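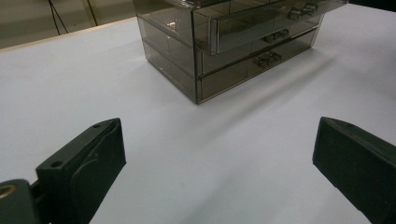 Smoke-tinted organizer with three stacked drawers, on a white tabletop.

Home entertaining safety check: before guests arrive
3 min read

Used at the Celavcombe open house, updated September 3, 2025.

Entry and hall
[x] Mat lies flat, no curled corners. Comment: old mat replaced, new one grips well.
[x] Porch light works.
[ ] Handrail firm. Comment: bottom bracket loose. Fix before October.

Candles and flowers
[x] Candles 40 cm clear of curtains and dried stems.
[x] Vases stable when full. Comment: the tall Rurker one tips easily – keep it off the mantel.
[ ] Lilies out of the cat's reach. Comment: moved to the laundry, still need a better spot.

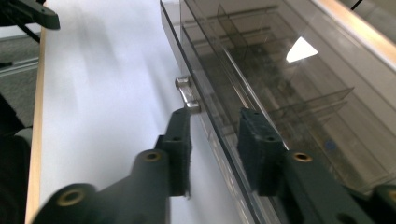
Matches and lighters go up high as well, including the spare box in the picnic basket.

Kitchen and serving table
[x] Kettle cord tucked back.
[x] Cold platters out no longer than 90 minutes.
[ ] Extension cord taped down. Comment: tape ran out at 9 metres, cord is 14.
[x] Fire blanket within reach of the cooktop.

Recheck the open items the night before.

Contact | © 2025 Prunavton Home | Back to top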